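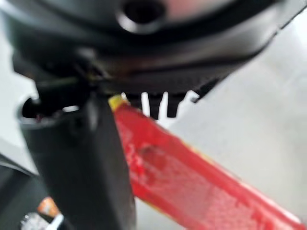 Vol. 7, No. 5

Questions about the Melnyk Prize for Young Inventors

Who can enter?
Anyone between 16 and 35 who lives in the Americas or the Caribbean and has made something that works at least as a prototype. Teams can have up to five members. One person has to be named as the contact.

Do I need a patent?
No. A pending application is fine, and so is no application at all. If you plan to file one later, talk to a patent attorney before you send us details. Finalist summaries are published, and in some countries that can affect your rights.

How many people apply?
Last year we received 1,301 entries. Of these, 111 went to the second round and seven received awards.

What does it cost?
There is no entry fee. Fandia pays for travel and lodging for finalists. Visa costs are paid back after the event, so keep your receipts.

Can I enter software?
Yes. Send a link the judges can open without creating an account. Apps that only run on one brand of phone are accepted, but tell us which one.

What language should I use?
English, Spanish, Portuguese or French. Annick Bélanger handles entries in French and can answer questions about the form in that language.

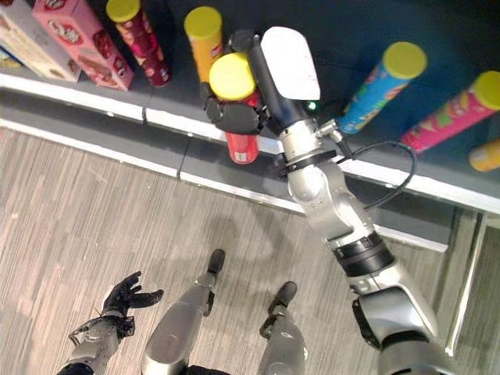
Page 5

Who are the judges?
The panel changes each year. Orvokki Juntunen chairs it this time. The other names are posted in February, after the conflict of interest forms are in.

Can I enter again if I was turned down before?
Yes, with the same project or a new one. If it is the same project, use the box on the last page of the form to say what has changed. Entries with that box left blank are sent back.

Does Fandia own any part of my invention?
No. You keep all rights. Winners are offered a place in the Zisance mentoring program – it is optional, and turning it down does not affect the prize money.

My upload keeps failing. What should I do?
Files over the size limit stop without an error message. Make the video smaller, or split the PDF in two and number the parts. If it still fails, write to the help desk and include your entry number.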